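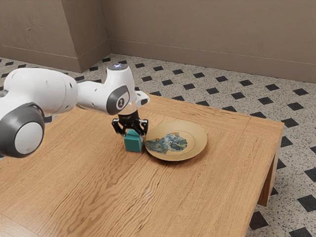
Nornurstead Kitchen Terms

Version 2, November release

A word list of household and kitchen vocabulary gathered from community cookbooks, council newsletters and recipe cards. Each entry gives a headword, regional variants, a short definition and at least one dated citation. The list holds 2,163 headwords, of which 900 have a recorded variant spelling.

Files

terms.csv: one row per headword
variants.csv: spelling and regional forms, keyed to term_id
citations.csv: source title, year, page, quoted line (20 words maximum)
CHANGES: differences from version 1

Fields in terms.csv

term_id: integer, stable between versions
headword: lower case unless a proper noun
region: state or territory code, blank if unknown
sense: plain text, Australian spelling
first_cited: year, four digits

Encoding is UTF-8 with Unix line endings. Names such as Taşdemir in the source titles keep their original characters; opening the files as Latin-1 will corrupt them.

Known problems

Region codes were assigned from place of publication, so a term printed in Hobart is marked TAS even where the contributor lived elsewhere. Entries for baking tins and trays overlap and have not been merged. Optical character recognition errors remain in citations scanned by Stekness before the switch to Stendard. Check the page number before quoting.

Licence

Definitions may be reused with attribution. Quoted lines remain under the terms of their original publishers.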